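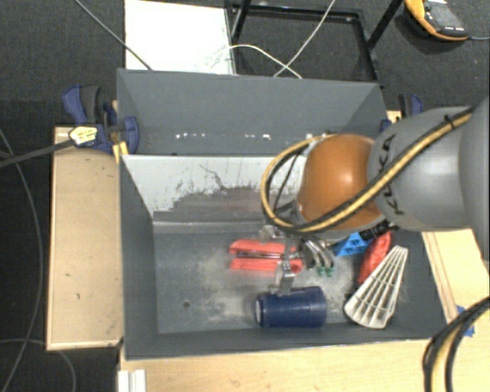
Ekua Issahaku keeps a raincoat, a thermos and an old film camera by her front door in Jillport, and when the clouds start to break she grabs all of them and runs. She has been chasing rainbows along this stretch of coast for 24 years, and her neighbors have learned to wave and get out of the way.

I went out with her in December, when the sun sits low all afternoon and the showers blow through fast. We stood on the hill above Hovland with our backs to the light – her first rule – and got soaked. Then the whole bay lit up! A full bow, with a second, fainter one outside it, its colors running the other way. I forgot to take off my lens cap. Ekua got two frames and then put the camera down to look.

Her prints and negatives fill a back bedroom, 3,067 of them, filed by place. She pulled out a favorite from the Pengate road, just a stub of color over a wet field, and I could have stared at it all evening.

Her advice is wonderfully plain. Wipe the lens often. Go wide if you want the whole arc. If you use a polarizing filter, turn it slowly, as it can make the colors sing or wipe them out completely.

Her friend Kwesi Sulemana drives on the longer trips and swears he has never taken a picture in his life. He spotted our second rainbow that day, though, a low one way off past the harbor wall, and he was shouting before the car had stopped.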